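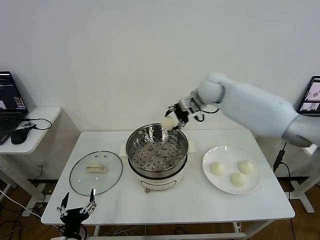
Figure 1. Bun held above the rim of an electric steamer with a perforated stainless steel basket.

3.2 Household steaming practices

Participants in Findden and Vorstead were asked how they cooked bread at home during the winter fieldwork period. Steaming was reported in both towns, most often by people who had moved there for work and kept to the dough recipes they had grown up with. Baking was more common in Findden, where the older houses still have full-size ovens. In Vorstead, many renters had a cooktop and one or two benchtop appliances, and the steamer was favoured over the oven for small batches.

We did not set out to study equipment. It came up because several participants blamed it for the texture of their buns. Mnguni and Maluleke reported the same complaint in their earlier work at Molefe, where a dense or wrinkled skin was put down to a poor lid or a crowded basket. Our interviews suggest a wider set of explanations, including flour type, proving time and the habit of opening the lid early. One Vorstead participant proved her dough overnight in the laundry and cooked it before her Thursday shift — a routine she had kept for 15 years.

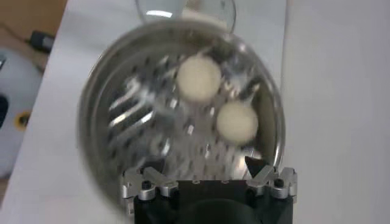
Figure 2. Perforated steel surface with two cream-coloured balls, viewed from almost directly above.

Spacing was usually learned by watching a parent or neighbour, and few people could state a rule for it. When pressed, they gave answers such as "enough that they don't kiss". Written recipes were used mainly for fillings. Flour was bought in bulk where storage allowed, and those without a pantry bought smaller bags at a higher price per kilogram.

Electricity costs were mentioned less often than we had expected. Participants on prepaid meters were the exception, and they tended to cook a full week's bread in one session and freeze what was left over. The January interviews were held during a heatwave in the comparison site, Firitz, and answers about energy use from that round should be read with care. Section 3.3 deals with storage and reheating.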